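Hemenham 礼堂现场演出安全检查表（含检查意见）
适用：Belay 乐队晚场演出，装台后、开门前
检查日期：2023年1月18日 星期三
检查人：Inna Hrytsenko
结果标记：合格／需整改／不适用

一、舞台结构

1.1 台板拼接处锁扣全部到位
合格。
意见：下场口最后一块台板踩上去有轻微响声，锁扣已扣紧，台腿垫片换过一次，换后响声减小。下次装台先查这块。

1.2 台口边沿贴白色警示胶带
需整改，已当场完成。
意见：原有胶带在键盘位前面断了一截，灯暗时看不清边沿。重贴时把旧胶揭干净再贴，叠着贴很容易卷边。

1.3 鼓台脚轮锁死，并加挡木
合格。
意见：挡木放在后侧两只脚轮。鼓手要求鼓台往前挪一点，挪动后已重新锁轮并复查。

1.4 上台踏步牢固，扶手无松动
需整改。
意见：上场口踏步的扶手下端螺栓松。工具箱里没有合适的扳手，暂时把这一侧封住，全部人员走下场口。螺栓拧紧前不得开放。

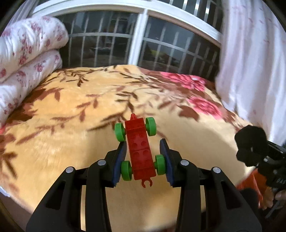 红色积木小车

二、用电

2.1 舞台电源与灯光电源分路
合格。
意见：音响走左侧配电箱，灯光走右侧。两边箱门内的标签字迹都还清楚，但左侧标签上仍写着旧调音台的名字，建议改掉。

2.2 各支路负载不超过 16 安
合格。
意见：键盘、吉他和贝斯音箱共用一路，实测有余量。烟机单独一路。休息室的电热水壶不得接到舞台支路上，上一场有人这样接过，检查人发现后拔掉了。

2.3 漏电保护器试跳
合格。
意见：逐路按试验键，全部动作。试跳前先通知调音台断开功放，这次有一路没打招呼就按了，音箱响了一声，请以后按顺序做。

2.4 电缆外皮、插头、接线盒
需整改，已当场完成。
意见：贝斯位的一条延长线插头处外皮缩进去，能看见里面的线芯绝缘。已停用并系红色布条，放在返修箱，不要剪掉布条再拿回来用。

2.5 过道处电缆加盖线槽
合格。
意见：调音台到舞台的多芯线沿墙走，经过侧门时用线槽盖住。线槽两头用胶带收口。轮椅要从侧门进，线槽坡面朝向已调过来。

三、音响与声级

3.1 主音箱支架插销插到底，落地脚完全展开
合格。
意见：Prolness 音箱架的插销有两种长度，混在一个袋子里。短的那种插不穿内管，不能用在这套架子上。建议分袋存放，袋口写明。

3.2 音箱架前方留出空地，观众不得倚靠
合格。
意见：左侧用护栏隔开。右侧护栏不够长，用谱架箱临时顶住缺口，箱子脚轮已锁。

3.3 调音位声级上限
合格。
意见：本场上限定为 97 分贝。试音时主唱话筒加合唱段落接近上限，调音师已把总推子做了标记。超过时由调音师直接拉低，不必等乐队同意。

3.4 提供耳塞
合格。
意见：入口桌和吧台各放一盒。台上人员自备，鼓手用的是入耳监听，另给换弦的助手发了一副。

3.5 话筒及地线
合格。
意见：主唱话筒与吉他之间测过，无麻手现象。和声话筒网罩凹了一块，不影响使用，登记即可。

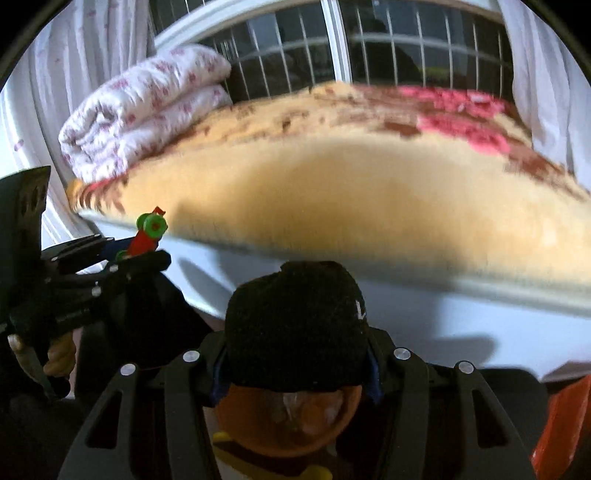 第 3 页，共 4 页

四、灯光与吊挂

4.1 灯架主钩与保险绳
需整改，已当场完成。
意见：Cosari 灯具逐只检查，靠近上场口的一只保险绳只绕过了灯架，没有穿过灯具挂耳，等于没挂。已重挂。挂灯的人和检查的人不应是同一个，本次挂灯人员名单附在值班本里。

4.2 灯具与幕布距离
合格。
意见：背幕往后收了一段。演出中途如需拉幕，先关后排灯。

4.3 频闪提示
需整改。
意见：曲目单最后两首有频闪，入口处没有贴提示。提示牌在办公室抽屉里，开门前必须贴出，主持人开场时再口头说一遍。

4.4 烟机
合格。
意见：只用水基烟油。出烟口不朝向探测器，也不朝向踏步。值班人员知道如何手动关闭，已演示一次。

五、观众区与疏散

5.1 人数
合格。
意见：座区撤掉前排后，站立区限 49 人，入口用手动计数器，出场的人要减掉。乐队客人名单上的人同样计入。

5.2 安全出口畅通，门能从内侧一推即开
需整改，已当场完成。
意见：后门外停着乐队的器材推车，门只能推开一半。推车移到卸货区。装台人员习惯把空箱子堆在这里，建议在地面画线。

5.3 应急照明
合格。
意见：断主电后应急灯持续亮足 30 分钟，中间没有变暗。楼梯转角那盏罩子积灰，擦过。

5.4 灭火器
合格。
意见：舞台两侧和调音位都有，压力指针在绿区。舞台左侧那只被大提琴箱挡住，箱子已搬开，请演出期间不要放回去。

5.5 互动环节
合格，附条件。
意见：Belay 有一首歌会请观众上台拍铃鼓。条件是：只走下场口；上台前现场灯先亮起；饮料不得带上台；鼓台周围不站人。乐队已口头确认。主唱下台走进人群的段落改用无线话筒，不再拖线。

六、装卸与人员

6.1 搬抬
合格。
意见：低音音箱必须两人抬。斜坡板用前扫过，边上有砂粒容易打滑。

6.2 急救箱
需整改。
意见：创可贴和冰袋缺。吉他手换弦时划破手指，用掉了最后一片。开门前补齐，补齐后在箱盖内侧签名。

6.3 演出结束后的断电顺序
合格。
意见：先功放，后调音台，再关舞台支路。灯具冷却后才能拆，拆灯时台下不站人。

七、未完成项

1.4 踏步扶手螺栓：由场地方处理，处理前封闭上场口。
4.3 频闪提示牌：开门前张贴，检查人复看。
6.2 急救箱补充：开门前完成。
5.2 地面画线：不影响本场，6 月例行检查时再看。

复查意见：1.4 仍封闭，4.3 已贴，6.2 已补。可以开门。
检查人签名：Inna Hrytsenko
乐队方签名：
场地方签名：

本表原件留在调音台文件夹内，副本交场地办公室。换场地或换灯架方案后须重新填写，不得沿用旧表。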